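Re: [nastbridge-list] Open day, who went?

On Nov 7, 2018, the Pons group wrote:
> Did anyone get to the Lida open day in October?
> Worth the drive, or mostly sandwiches?

I drove 162 miles, so I've decided it was worth it. The sandwiches ran out early. The Nikano demo was the one with a line - 30 people deep at one point, all waiting to watch pegs.

Two arms, one board, blue pegs:
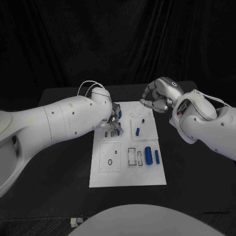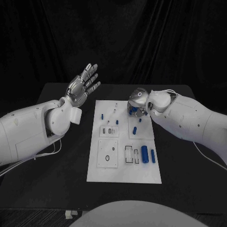 My group got 3 minutes at the rope, and I've had longer visits with my dentist. The handout promised 100 cycles a day without saying what a cycle was. I asked, and got a second handout.

I'd go again, with lunch packed. Is Nastbridge still planning a van?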